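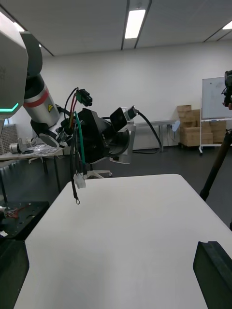
Kabelsalat am Freitag: Ich sortiere endlich meine Ringkabelschuhe

Fri, 2. August

Wer hier länger mitliest, weiß ja, dass ich beim Basteln nichts wegwerfen kann. Kabelreste schon gar nicht! Rot, Grün, Schwarz, alles kommt in die große Kiste, und wenn ich dann ein Stück mit Stecker brauche, ziehe ich das halbe Knäuel mit heraus. Damit ist jetzt Schluss — zumindest habe ich mir das für dieses Wochenende vorgenommen.

Angefangen hat es mit einem weißen Steckergehäuse und einem schwarzen Kabel mit kleinem Ringkabelschuh am Ende. So ein Ring ist eine feine Sache: Schraube durch, festziehen, hält. Nur verhakt er sich in der Kiste mit wirklich allem, was dort noch herumliegt. Und die grünen Steckverbinder mag ich zwar sehr (die finde ich wenigstens sofort wieder), aber sobald der Gegenstecker drinsteckt, wird das ganze Bündel sperrig.

Pirmin Bachmann hat mir geraten, alles nach Länge zu sortieren. Habe ich probiert, war nichts für mich. Ich suche nie nach »dreißig Zentimeter«, ich suche nach »das mit dem weißen Stecker«. Also geht es bei mir jetzt nach dem Ende des Kabels: Ringe zu Ringen, Gehäuse zu Gehäusen, und lose Enden kommen in eine eigene Tüte.

Apropos Tüten — durchsichtige sind Pflicht! Ich hatte früher Papierumschläge, hübsch beschriftet, und meine Schrift konnte ich nach einem halben Jahr selbst nicht mehr lesen. Bei den klaren Beuteln sehe ich gleich, was drin ist. Dass sie sich auf der Werkbank gern zu einem rutschigen Haufen türmen, nehme ich in Kauf. Irgendwann baue ich eine kleine Leiste mit Haken, vielleicht im September.

Zum Sortieren selbst nehme ich am liebsten einen weißen Tisch, da geht mir kein Ring verloren. Bündel hochhalten, ausschütteln, Enden auseinanderfummeln, ablegen. Nach fast 2 Stunden hatte ich 5 Tüten voll und einen steifen Nacken, aber die Kiste geht wieder zu.

Wie macht ihr das mit den ganz kurzen Stücken? Ich hebe sie noch auf. Schreibt mir gern in die Kommentare!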